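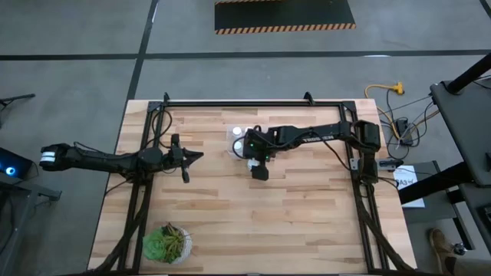
How to Oil a Butcher-Block Worktop

Fitberg Workshop Services – Care and Maintenance Guides

This guide applies to unsealed butcher-block tops in shared workshops, kitchens and classrooms. Tops finished with varnish or lacquer should not be oiled. To check, place a few drops of water on the surface. If the water still stands in beads after ten minutes, the top is probably sealed, and Guide 1224 should be followed instead.

What you will need

Food-safe mineral oil
Sandpaper, 120 and 220 grit
Lint-free cotton cloths
Mild dish soap and warm water
A plastic scraper

Preparing the surface

Clear loose items from the area to be treated. Lift dried glue or food with the scraper, held nearly flat. Wash the wood with a well-wrung cloth and a little soap, wipe it again with plain water, and leave it to dry overnight.

Sand along the grain with 120 grit, then with 220. Stains that remain after light sanding may be left; deep sanding in one spot creates a hollow that collects water. Remove all dust before opening the oil.

Applying the oil

1. Pour a small amount of oil onto a cloth and spread it along the grain.
2. Treat the edges and end grain, which absorb more than the face.
3. Wait some 2 hours, then wipe away any oil still on the surface.
4. Apply a second coat in the same manner and leave it overnight.

The underside should be oiled once a year where it can be reached. Tops treated on one face only are more likely to cup, particularly in heated rooms.

Repeat the full treatment when the wood looks dull or feels rough – monthly in a busy kitchen, less often elsewhere. Tops supplied to the Balaskas and Beltus sites are scheduled for treatment each October.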